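Main page Contents Random article Robotics portal Talk View history

Household chore automation

Household chore automation is the use of machines to do the ordinary work of keeping a home or a small workshop in order: clearing a table, putting away dishes, folding clothes, sorting parts into bins. The term is usually kept for machines that have to pick things up and put them somewhere else. Washing machines, dishwashers and robot vacuums are left out by most writers, although they have saved far more labor than anything described in this article.

As of this revision (21st June) no general-purpose chore machine has been shown to work in an ordinary home over a long period without a person close by. Claims to the contrary have been made often.

Background

Factory robots have moved heavy parts for decades, and they do it well. The part arrives in the same place, facing the same way, and the floor is fenced off. A kitchen has none of this. Bowls are left where people finished with them, the light changes through the day, and a cup may be inside another cup or half under a towel.

Early home projects tried to get around the problem by changing the house. The Lullusico kitchen used marked shelves and a single pattern of plate. It worked as long as guests kept to the plates. Owners found that loading the shelves the way the machine wanted took about as much effort as washing up by hand, and the design was dropped.

Later projects went the other way and tried to teach the machine by showing it. A person guides an arm through a task many times, the movements and camera views are recorded, and a program is trained to copy them. Most current work follows this method, including the programs at Wirine and at the Usmani workshop in Risesdale.

Claims and testing

The best known claim comes from Wirine, which reported that its arm completed 996 table-clearing runs. The report gave no number for runs attempted. It also didn't say how often a person had stepped in to move a cup back within reach, or whether those runs were counted. Mostafa Shawky, who has written several reviews of home robot trials, called the figure "a numerator looking for a denominator." Wirine later put out a longer version of the report with more detail on the arm and the same gap in the results.

The Risesdale trial, held in October, was smaller and better documented. The Usmani workshop set a clearing task with a limit of 30 minutes per run and asked outside observers to log every touch by a human hand. Of 8 runs, 3 were finished with no help. In the rest, the observers logged stuck grips, dropped cups and one run in which the arm put the same bowl down and picked it up again until time ran out. Gerardo Buenaventura, one of the observers, noted that he could have cleared the table himself while the arm was still working out its first reach.

Supporters answer that speed isn't the point, as a slow machine can work overnight. Critics reply that a slow machine that drops things overnight is worse than one that drops them while somebody is home.

Nesting and stacking

Cups and bowls are a common test because they are cheap, light and hard to break, and because putting them inside one another looks like a real chore. Plastic sets in bright colors are the usual choice. A small cup will go into a larger one, and a larger one into a bowl, so the pieces can be gathered into a stack that takes up less of the table.

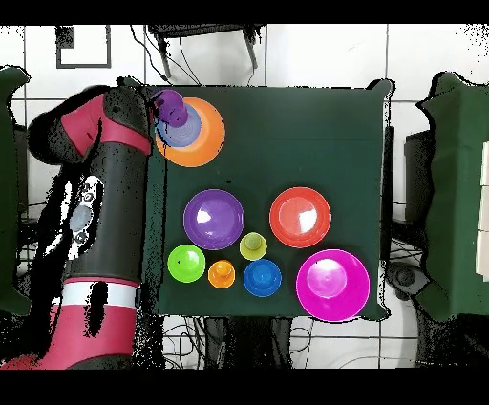
The trouble with reading much into such tests is that the hard parts of the job have mostly been taken out. Nothing has food stuck to it. The pieces are rigid and their colors are easy to tell apart. A bowl sitting partly over the edge of the table is a fair challenge for an arm, though in a real kitchen that bowl might be glass, with soup in it.

Stacking also hides mistakes. A cup set down crooked inside a bowl will often slide into place by itself, and a run that ends with a neat pile says little about how well each piece was placed. Shawky has argued that any test of this kind should include taking the stack apart again, which is harder, as thin rims sit close together and the fingers have to part them. Few published trials include it.

Shop-floor use

Results are somewhat better in small shops, where the same few items come up all day and a worker can be trained to lay them out. Even there, the savings are disputed. Time spent setting out parts, clearing jams and restarting the arm is seldom included in the figures given to buyers. The Usmani workshop did include it in its own accounts, and went back to sorting fasteners by hand.

Cost

No reliable price can be given for a home chore machine, as those announced so far have been sold as research equipment or not sold at all. Upkeep costs are not known. Neither Wirine nor the makers of the Lullusico kitchen published repair records.

See also

Dishwasher
Robot vacuum
Learning from demonstration
Risesdale trial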